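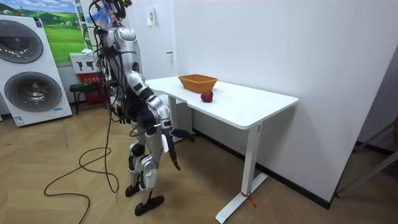
Slide 1. Start with the question from the April workshop: how many demonstrations do we need? Say we don't have one number. For the basket task at Plandach we kept 71 out of 120 recorded runs and trained on those. The rest were dropped for dropped frames, bad starts, or an operator changing their mind halfway.

Slide 2. Two ways of showing a task. By hand: you take hold of the arm and move it. Good for reaching, poor for fingers. By remote control: the operator wears the gloves and the robot follows. Slower to learn, but the fingers get recorded too. Everything in the Varkine set was done by remote control.
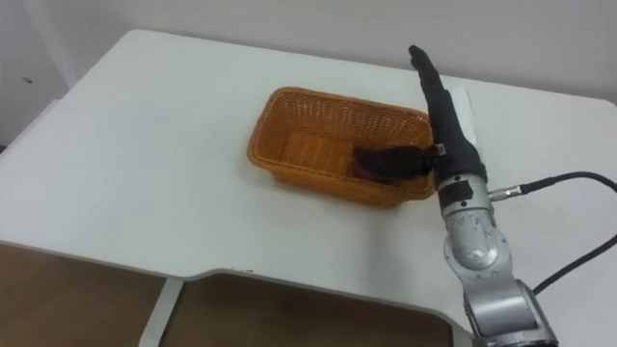 Right hand at the edge of the basket, thumb at the rim.

Slide 3. Mention delay. Ours was about 700 milliseconds on the old link and operators overshot all the time. Pause here for questions on the Nic Giolla controller.

Slide 4. Grasp style matters more than path.
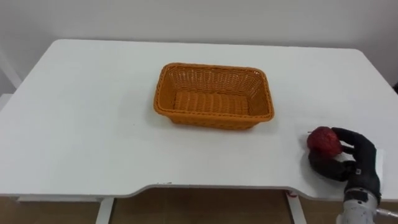
Operators should agree on one grasp before recording starts. In the first Trumura batch each person used their own, and the policy came out somewhere in between and closed on air. Point to the fingers: one comes over to the upper right side of the red fruit, and the thick lower digit rests against the bottom. Write the grasp down, and have new operators practice it before they record.

Slide 5. Next step is 3,000 runs with more objects. Leave the contact slide up.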